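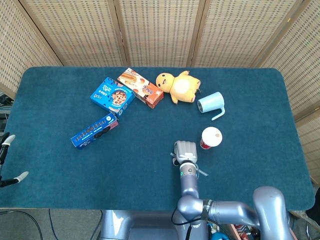 Lolludow, 2nd January

Home Reviews Kitchen Furniture Contact

The Skadesik table mat has been on our snack table since October. It is a deep teal, short-pile carpet with rounded corners, and it covers the top properly. Biscuit boxes stay where you put them, and a plastic mug on its side makes no noise. Crumbs are the weak point - wafer bits get into the pile and need a hoover. It cost 40 pounds, which I think is slightly too much. I would still buy it again, in a darker colour.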